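Grippers I have lost arguments with, part one

2 July 2023

I've been promising a write-up of the gripper comparison since February, when I announced on this very blog that it would take a weekend. It has now taken most of my patience and a drawer of my desk that I used to keep snacks in. Anel Ngcobo, who shares the bench with me and has a lower tolerance for mess, has asked twice whether the drawer is coming back. I told her it depends on the results.

The question was simple enough: for picking up toy food in a play kitchen, is a fancier gripper worth the money, or would I be just as well off with the plain parallel one and a better attitude?

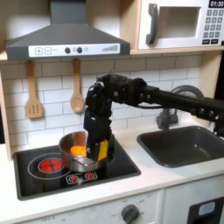
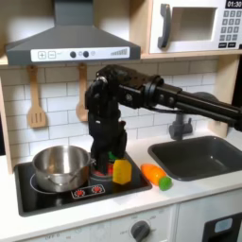
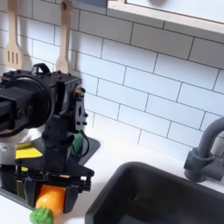 I had three candidates. The first is the plain two-finger parallel gripper, flat pads, opens and closes, has no opinions. The second is the Linari, which has curved fingers that are supposed to wrap themselves around whatever you point them at. The third is the Nernton, a suction cup with a pump the size of a lunchbox and a voice like a hair dryer.

My method, such as it was: put a toy vegetable on the counter, drive the arm over by hand with a controller, grab the thing, lift it, move it to the pot, let go. A try counted if the vegetable ended up in the pot and stayed there. It did not count if it bounced off the rim, which the carrot in particular loves to do. I did 516 tries in all, split evenly across the three grippers, and wrote each one down in a notebook because my logging script kept stamping everything with the wrong time zone and I was too proud to ask for help.

Let me start with the Nernton, mostly so I can be done with it. Suction is wonderful on flat, smooth things. Toy vegetables are smooth, and I had talked myself into believing that was enough. It is not enough. The cup needs a patch of surface about as flat as the cup is wide, and a carrot has no such patch anywhere on it. A bell pepper has one or two if you squint. On the pepper I got a decent seal when I came straight down from above and a sad hissing noise the rest of the time. I also managed to pick up the notebook, which was the cleanest grasp of the whole project and which I did not count.

The Linari I wanted to love. It cost more than my first car (it was a very bad car). The curved fingers do what the brochure says they do when there's space for it. They fold around a carrot like a hand, you lift, and for a second you feel like you live in the future. Then you try to put the carrot in the pot. Those fingers need room to open, and a toy pot does not have room. You can let go above the rim and hope, or you can go in, open up, and drag the pot along with you when you leave. I relocated that pot all over the counter. Once I wore it as a sort of hat, in the sense that the arm did, and I had to go around and take it off.

Which leaves the plain one. The parallel gripper won, and I'm a little annoyed about it, having spent the money on the other two. It isn't clever. You have to line it up properly, and if you come in at a lazy angle the carrot squirts out sideways and you get to spend the next few minutes on your knees looking under furniture. But once you've learned to square up to the thing, it holds on, and the fingers are narrow enough to go down into the pot and let go in there without a fight.

The pads deserve their own paragraph. The ones that came with it were bare plastic, and plastic on plastic is about as grippy as you'd think. Leandro Bustos sold me on a thin rubber sheet from Skalside, 43 cents a square, cut with kitchen scissors and stuck on with double-sided tape. Before the rubber I was dropping things constantly. After the rubber I was dropping things because of me. I redid the whole parallel set with the new pads to be fair about it, so the tries in the notebook are all from after the change. The earlier ones are in a different notebook, which I'd rather not discuss.

Now the controller, which I hadn't planned on comparing at all. I began with a game pad, since I had one. Steering an arm with two thumbs is fine until you need to turn the wrist and go down at the same time, and then it's like patting your head and rubbing your stomach with somebody else's hands. About a third of the way in I borrowed Leandro's Garrido, which is a little puck you push, pull and twist, and the arm does the same. It took me nearly 30 minutes to stop overshooting. After that I didn't want to give it back. He has been very nice about it, and he has also started mentioning it in emails about other things.

Switching controllers in the middle of a comparison is bad practice, and Anel pointed this out in the tone she keeps for such occasions. So I went back and redid the early tries with the puck too. That's where the spring went.

A few things I'd tell anybody setting up something similar:

Tape down the pot. I held off on this for far too long on the grounds that real pots aren't taped down. Real pots are also heavier than a sandwich.

Sort out the cable before you do anything else. Mine hung low enough to catch on things, and every time it caught, the arm stopped and I blamed the gripper.

Turn the closing force down, then turn it down again. I ran the parallel gripper at level 4 by the end, having started at the top because I assumed more was better. All that got me was a carrot with dents.

Keep the fingers off the countertop. Stop a hair above it. The arm doesn't know the counter is there and will happily try to go through it.

I still owe you the camera part. I have one view from the side and one from close in, and I drive better with one of them, though not the one I expected. I'm going to run it again with Anel at the controls before I say which, as she's convinced that it's just me. The Linari is back in its box for now. The Nernton is in the snack drawer, and if anyone local wants to borrow it, bring ear plugs and something flat.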